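Plornley Open Bin, Gray

Home / Storage / Open-Topped / Plornley

A large gray bin with no lid. We have sold it for long enough to know that the missing lid is what people write in to ask about, so: there isn't one, there was never going to be one, and Pascal Marty, who drew the thing, would like the emails to stop.

The Plornley is for the stuff that has no proper home. Every house makes this stuff. You put a cup down on the landing, a hairbrush joins it, somebody adds a piece of plastic fruit, and by Tuesday you have a collection. You can sort it into small labeled tubs if you are that sort of person (see the Isley range, and good luck to you). Or you can put it all in the Plornley and get on with dinner.

Why the back is tall

The rear panel stands well above the other sides. Things get thrown at a bin like this from across the room, mostly by people under ten and by Hélder in our warehouse, and a tall back catches the ones that would have gone over. The front is kept low so you can see what you own before you buy another one.

The upper part of the inner back wall is bright and shiny. The left side wall is matte gray and the floor has a brushed look, which shows wear sooner than the walls do. Our shop bin has lighter patches near the front of its floor, where everybody drags everything. We like them. If you don't, cut a piece of drawer liner to fit and you will never see them again.

Filling it

We have strong feelings on this, and you may ignore all of them. Long things such as hairbrushes go at the back, lying down. Cups go on their sides toward the front, or they collect hair ties and one raisin. Blocks and balls will go wherever they please. Leave some bare floor if you can, so there is a place for the next thing to land.

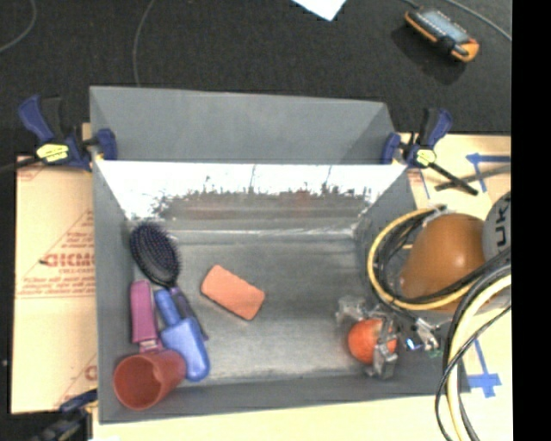 Cleaning

Tip it out, wipe it with a damp cloth and a little dish soap, dry it, put everything back. Skip scouring pads on the shiny part of the back wall, as they leave a haze that no amount of buffing will lift. Aurora Moreira in customer service has tried all the tricks so that you don't have to, and her bin at home now has a permanent cloud in it.

Where to put it

Any flat surface that is bigger than the bin. A low table or a bench is kinder to your back than the floor. It will sit on carpet too, though it slides better on wood when you want to pull it toward you.

What you get

One bin, gray
Two felt strips for the underside, peel and stick
A care card, which most people put in the bin

Item number: 399
Assembly: none
Colors: gray
Lid: no

From customers

"Bought for toys. Now holds toys, a hairbrush and the good scissors. Took the scissors out. Four stars." Firouzeh E.

"Does what a bin does. Would like a lid." Ertuğrul K.

Shipping and returns

Orders in by 2 p.m. leave the same day. The carton is large and mostly air, so please be home or have a forgiving neighbor. Returns are free for 19 days. Please empty the bin first. We mail back what we find, but we do look at it.

Goes with: Isley small tubs, Randon bench, Benjelloun felt liner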